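Orngate collection group — minutes, August

Present: Åsmund Lindholm (chair), Sixten Nyberg (minutes), Tetura's two annotators, Rowbotham by phone until the line gave up.

1. Last month's minutes
Agreed, after Åsmund asked for "heated discussion" to be changed to "discussion". Changed.

2. Numbers
We hold 2081 usable examples for the tabletop set. Cirine's training run used the lot and still hesitates before closing on anything. Åsmund thinks it has learned this from Sixten, who pauses before every grasp. Sixten wishes it minuted that he is being careful.

3. Start positions
Long item. Tetura's annotators reported that too many examples begin with the fingers already over the object, so the model has very little idea how to go and find one. They want more starts with the fingers open over bare table and the objects well off to the side. Rowbotham said this was in the original plan. The original plan could not be found during the meeting.

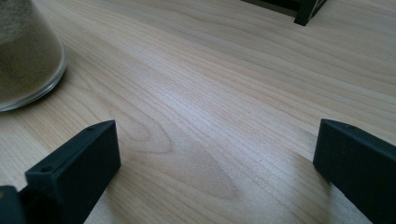
Item 3: open start over bare wood, glass jar at upper left.

Åsmund liked this as a pattern for new starts. One annotator asked whether the shine on the wood towards the upper right would be a nuisance. Views differed, at length. Agreed to leave the lighting alone and record it in the notes, so that we can at least disagree from evidence next time.

Clear glass stays in the set. Rowbotham would like it known that he argued against glass in the spring — it is now known.

4. Labels
"Jar", "pot" and "container" are all in use for the same sort of thing. Agreed on "jar". The annotators will go back through the old labels and were thanked warmly, in place of being given any more time.

5. Failed grasps
Keep them, marked as failed. Sixten had been deleting his. He will stop.

Actions
Sixten: 8 sessions with open starts, pausing less.
Tetura: labels, as item 4.
Rowbotham: find the plan.
Åsmund: ask Cirine how long a retrain takes, and get the answer in writing.

Any other business
The kettle. Deferred.

Closed at 4.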